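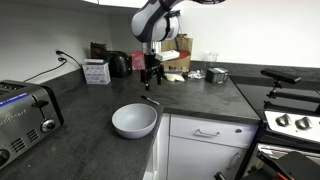
4. Placing the toaster on the counter

4.1 Put the toaster on a flat part of the worktop, near a wall outlet. The front with the lever and knobs must face you.

4.2 Lead the cord behind the toaster – do not let it hang over the counter edge.

4.3 Keep cardboard boxes and paper bags at least 30 cm from the slots while toasting.

Note: A bowl for the ready toast can stand in the corner of the counter. Please do not put it on top of the toaster.

Caution: If two plugs share the outlet, check which one belongs to the toaster before you pull it. Hold the plug, never the cord.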